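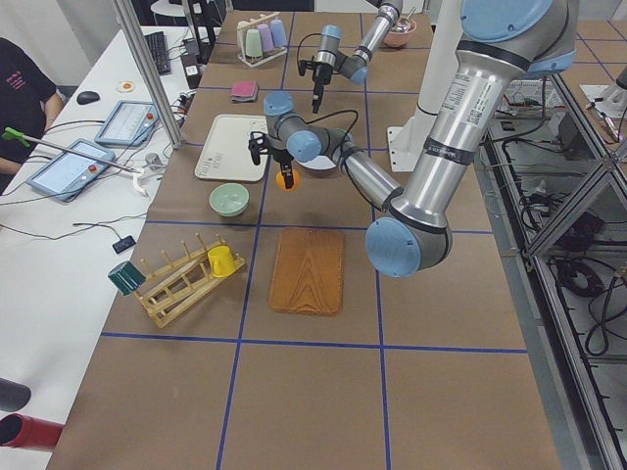
**1/** New batch of teaching runs started this morning, August 31, 2021. I'm posting as we go because a few people asked what collecting examples for a learning system looks like day to day. Mostly it looks like moving kitchen things from one square to another.

**2/** The set-up is two arms over one table, with blue tape marking out the squares. The tape is for us. It lets whoever is resetting the table read a card that says "bowl, second row, right" and get it more or less there. The project is called Skurkel, for reasons that go back to before I joined.

**3/** One example is one full go at a task. A person guides the arms through it, and we save the camera pictures and the joint positions together. If the person drops something and picks it up again, we keep that too, but it gets a different tag. If they give up halfway it goes in the bin.

**4/** Today's target is 139 good runs. Bujar Pavlović wrote the task cards and Gisela Petersen is checking the recordings as they land. I'm on resets, so I've spent most of the day putting things back slightly wrong on purpose.

**5/** On that last point. If the bowl always starts in the same place, the system learns the place and ignores the bowl. We found this out in January with a set we were quite pleased with. Shift the bowl a hand's width and the arm went to the old spot and closed on air.

**6/** So each card gives a square and leaves the rest to you. Turn the rack, push the tray towards a line, let things sit across the tape if they end up there. After 20 runs we swap at least one object for something else in the same family.
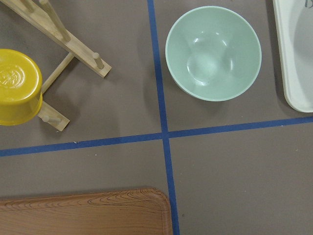 *Wrist view, with the green bowl and the dish rack either side of the tape.*

**7/** The wrist cameras matter more than I expected when I started. The fixed camera gives you the whole table but an arm often gets in the way of the very thing it's reaching for. The wrist one has a narrow view and loses most of the table, but it's close to where the fingers are going.

**8/** It does mean things are often half in and half out of the picture. People new to labelling want to throw those out. Please don't. The system will see plenty of half bowls once it's running, so it needs them in the examples as well.

**9/** Fruit is next. Bujar's cards for this part cover an orange, a plate and a board, with the start and end points swapped about. Round things are good for showing up a lazy grip. You can get away with a lot on a folded cloth.
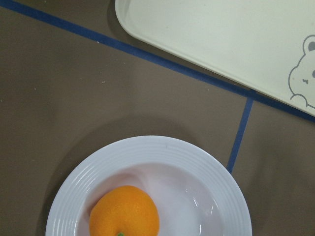 ## Notes from the fruit runs

**10/** The plate has a wide ridged rim and the bright patches on it move about as the camera moves. Gisela has asked for extra runs with the plate in different squares so the shine doesn't become something the system leans on. Fair enough. I've added them to the end of the list.

**11/** Two rules we settled on over lunch. Let go of the fruit low down, so it doesn't roll. And wait a moment before moving off, because a clean stop at the end makes it far easier to mark where the run finishes.

**12/** Someone asked about speed. Slower than you'd like. A smooth, dull run is worth more to us than a quick one with a wobble in it, and you can hear when someone is getting tired because the arms start stopping and starting. We change over when that happens.

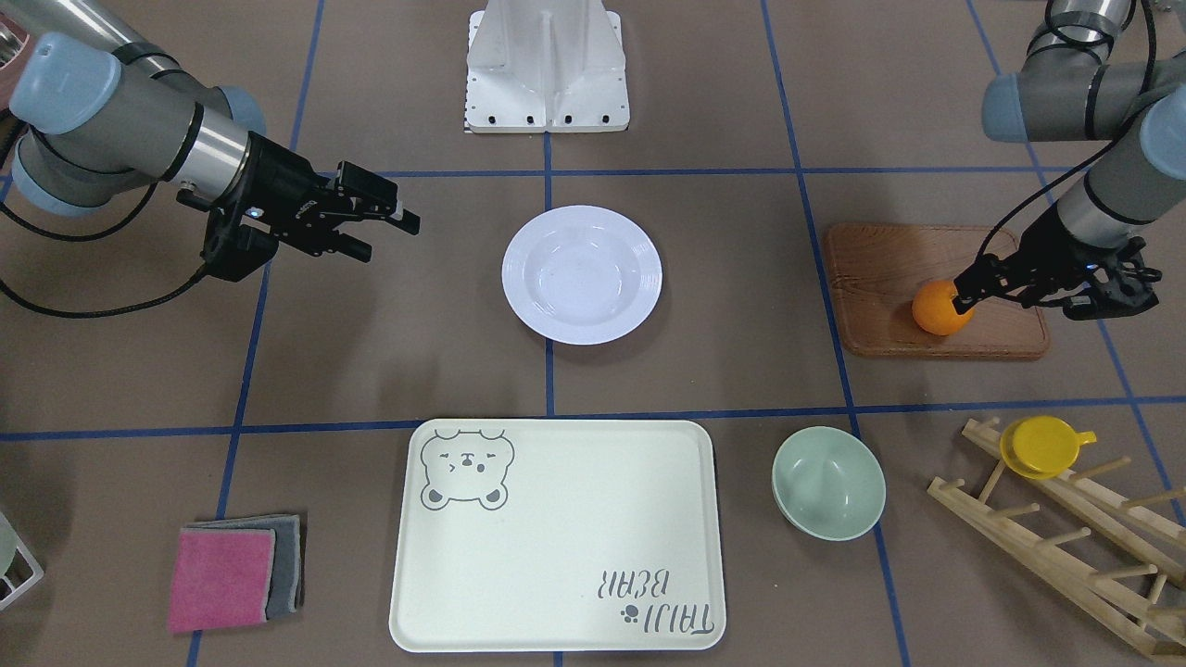 *Left arm with the orange at the cutting board, right gripper open by the plate.*

**13/** Both arms get recorded even when only one has a job to do. Holding still is part of the example. An early version of ours never learned that and the spare arm drifted slowly across the table during every task.

**14/** Labels are short and plain. "Put the orange on the board", or "move the orange to the plate". We tried longer ones with the colour and size of everything, and three people wrote them three different ways, so that was dropped.

**15/** Still to do: the cloth runs, the rack runs, and Gisela's extra plates. The files go across to the Ellier machine overnight — slow, but it hasn't lost any yet. More when the first training results are back.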